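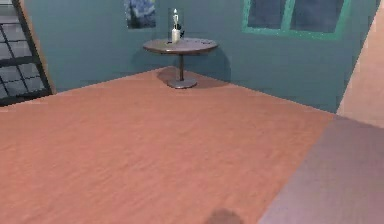 Learning to count a tap phrase out loud

I started tap as an adult, at the Hsieh studio in Stasville, and spent most of my first November getting the feet right and the time wrong. My shuffles were clean. They were also early, nearly all of them. What follows is the method I used to fix it.

The notation

A standard eight-count bar gives you the numbers and the "ands." Tap needs more than that. Our class writes four slots per beat, "1 e & a," and puts a mark only in the slots where a sound lands. A plain shuffle-step in eighth notes takes three marks. The same step in triplets needs a different grid, "1 & a," and mixing the two grids on one line is the most common way to write something no one can dance.

I keep the weight changes on a second line underneath. A step that makes a sound and a step that takes weight are separate pieces of information. When I fell out of a phrase, the second line usually showed the reason: I had both feet loaded and no free foot for the next sound.

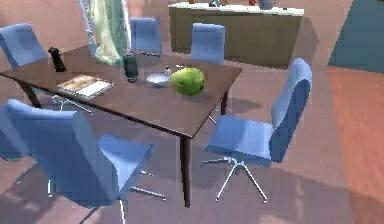

The other thing worth writing down is silence. A rest in tap has to be placed as firmly as a sound, and beginners tend to fill it with a stray toe drop. I mark rests with a small x and say "hm" on them when I count.

Tempo

I set the metronome well under performance speed and leave it there until I can get through the phrase 6 times without an error. An error resets the count to zero. Then I go up by 2 beats per minute. The time step we were taught sits at 119, an odd number that comes from the recording our teacher uses, a piano track called "Plemden." I could do it at speed with no trouble long before I could do it slowly. Slow practice leaves gaps between the sounds, and the gaps are where my timing drifted.

Counting aloud goes wrong at higher speeds – the mouth can't keep up with sixteenths. At that point I drop to the numbers only and let the feet handle the rest.

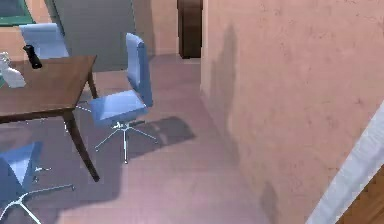 Shoes and screws

I use the Tikum leather oxford with the stock plates. The screws on the toe plate work loose and the sound gets a buzz on the low end. A quarter turn fixes it. Do not overtighten, as the plate goes dull and the screw hole strips. I check both shoes before class and again once they are off.

Next on the list is the paddle and roll, which I can currently do on the right side only.

Filed under: Dance, Tap, Practice Notes
2 comments | 600 views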